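Unit 6: The cable that stopped the cell
Intro to Robot Cells, notes prepared by Thabiso Mthembu

14 shares | 2 comments

I love this case, and I hope you will too by the end of the hour. It has a fault that came and went, a log that pointed at the wrong part, and a fix that cost almost nothing.

What happened. The bin-picking cell at Driterholm had been running well all spring. In June it began throwing protective stops in the middle of a pick. The operator would clear the stop, the arm would go home, and the next picks would be fine. Then it would stop again. The log said "gripper not responding" every time, so the first thing anyone did was swap the gripper. The stops kept coming!

What the log could tell us. Hyun-seo Do went back through 111 stops and wrote down the joint angles for each one. This is slow work and I really recommend doing it once in your life. Nearly all of them fell in the same part of the bin, low down and close to the wall on the arm's own side. With the wrist rolled far over to reach in there, the signal dropped out for a moment. The controller did what it should do when it loses a tool: it stopped.

So the gripper was healthy. The fault was a conductor inside the cable, broken under a jacket that looked perfect. It made contact when the cable was relaxed and opened up when it was bent and twisted together.

Stop and think: why did a bench test of the same cable pass? (Hint - how was it lying on the bench?)

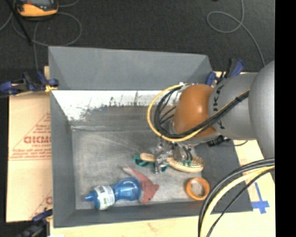

Cable routing on a bin-picking arm is a compromise, and it's worth learning to see it. Too little slack and the cable pulls tight when the wrist turns. Too much and it can snag on a bin wall or a clamp. Follow the yellow cable where it leaves the top of the orange-brown joint cover, swings out and comes back along the gray link, with the black bundle just inside it. When you inspect a loop like that, look hard at both ends and at any tie, such as the small black one holding the strands together. A tie in the wrong spot puts all the bending in one short length, and that was the trouble at Driterholm.

The repair. New cable, tie moved back, and a wrist roll limit added in the program. Check the whole range of motion at reduced speed before you go back to full speed.

A safety point. During the first week, someone was reaching into the cell to wiggle the connector with the arm still enabled. Please never do this. An intermittent fault can clear at any moment, and you don't know what the arm will do next. Lock out first, then touch.

For next time: read the Haworth handout on strain relief and bring a sketch of a cable route for the lab arm, with the tightest bend marked.

2 comments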